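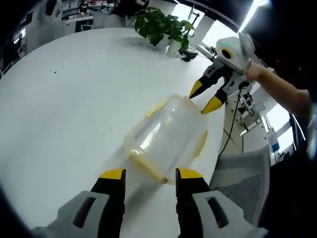
Reading diary: the one with the ferry

September 27, 2023
By Ljubica Petek
7 min read

I finished Munport last night at some silly hour and I'm still going around the apartment talking to myself about it! I only meant to read one chapter before bed. Then the ferry didn't come back, and the pilot's sister found the second logbook, and that was my night gone.

I've had the book since April. Horacio pressed it on me after book club (he had two copies, I think he buys spares on purpose) and it sat under the lamp all summer while I read easier things. The first 30 pages are slow, I'll say that. A lot of harbor, a lot of rope. But Gwilym Voyle is doing something with all that rope, and when it comes back near the end I had to put the book down and go stand in the kitchen for a minute.

What I loved most is Halleo, the old customs clerk. He hardly speaks! He stamps things, he eats his pear, he looks out at the water, and I would have followed him through another three hundred pages. The scene where he lets the boy through without papers is maybe a page and a half long and I read it 3 times in a row.

Didn't love the letters so much. They're all in italics, which my eyes hate, and Aunt Mazandarani writes exactly the way the narrator does. I skimmed a couple and then had to go back, as one of them has the bit about the lighthouse money in it. Serves me right.

Texted Lumturie at lunch to say she has to read it next. She's still in the middle of that enormous family saga and says she can't leave them all at the wedding. Fair enough. Dušan wants it after her, so I may not see my copy again until spring.

Still not sure whether the sister knew. I think she did? Going to reread the dock chapter tonight with a pencil, and then start the library one, due back Saturday and not even opened.

2 comments
7 shares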